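Irkthorpe Music Hall > Users' Group > Minutes > June

Minutes of the June meeting
Posted in June by Kaisu Kiiskinen

Present: Tyyne Vuorinen (chair), Oskari Kauppinen, Paavo Jääskeläinen, Lamduan Paisan, Kaisu Kiiskinen (minutes)
Apologies: none

The meeting opened at 7.15 pm in the upstairs room.

1. Minutes of the last meeting

Agreed, with one correction. The support band for the spring show was listed as Nundska Brass. They go by Nundska only and have asked us to get it right on the posters too.

2. Matters arising

The hired bass amp has gone back. Paavo has the receipt. The piano tuner can come before the next lunchtime concert but not in the same week as the Lappalainen booking, so Oskari will offer him the week after.

3. Flarik album launch

Tyyne reported that Flarik have confirmed they want the hall for the launch of their second album. They would like to play the record in full, take a break, and then do a shorter set of older songs. Doors at 7 pm, music finished by 10.30 pm as the licence requires.

Ticket price was discussed at some length. The band asked for £5 so that their younger listeners can come. Oskari said this would not cover the sound engineer unless we sold nearly 600 tickets, and the hall has never been laid out for that many with a bar open. Lamduan pointed out that the band are bringing their own engineer and only need ours for the changeover. On that basis the price was agreed at £5 in advance, with no sales on the door.

Merchandise: the band keep all of it. Paavo asked for it to be minuted that he would prefer a small share to go to the hall — noted, but not taken further.

Action: Tyyne to send the booking form and the stage plan.
Action: Oskari to confirm changeover times with the band's engineer.

4. Sound levels

Two letters have come in about the bass at the last show. Both were from the lane side. Oskari had taken readings during the second half and they were within the limit at the boundary, but he agreed that the low end carried further than it should have done. He would like to try the two bass speakers side by side in the centre instead of one at each side of the stage. Lamduan was concerned that this would block the front steps, which the choir uses.

It was agreed to try it at a rehearsal first, and Kaisu will reply to both letters.
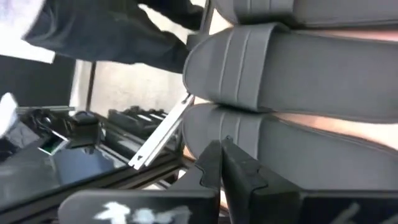
Paavo Jääskeläinen said that moving the speakers was worth trying but that most of the trouble came from the side door being propped open between songs, and he wanted that dealt with before anything else. Tyyne agreed that the door should stay shut during sets, and that stewards should be told so at the start of each evening.

Action: Kaisu to add the door to the stewards' sheet.

5. Lappalainen residency

The Lappalainen quartet have asked for three afternoons to rehearse and record, with a free performance at the end. They need the hall quiet from 1530 each day. The ukulele class normally starts at that time and Lamduan will ask whether it can use the upstairs room. If not, the quartet have said they can start at six.

Recording will be live to two tracks and released by the quartet themselves. They have offered to credit the hall on the sleeve. Agreed.

6. Open stage

Numbers were up again. 60 people came to the last one, counting performers, and the list was full before the doors opened. Lamduan suggested cutting slots from three songs to two. Oskari was against this — he felt that people travelling in from the villages should get a proper turn. Left as it is until autumn, when we will look at running a second evening.

The in-house keyboard has a sticking key in the bottom octave. Paavo will look at it.

7. Any other business

Lamduan asked who holds the second key to the piano. Kaisu has it.

Tyyne will be away for part of the summer and Oskari will chair the next meeting.

The meeting closed at 8.50 pm. Next meeting in the upstairs room, same time.

Recent items
Minutes of the May meeting
Lunchtime concerts: summer list
Stage plan and power points
Open stage: how to put your name down
Nundska at Irkthorpe: set list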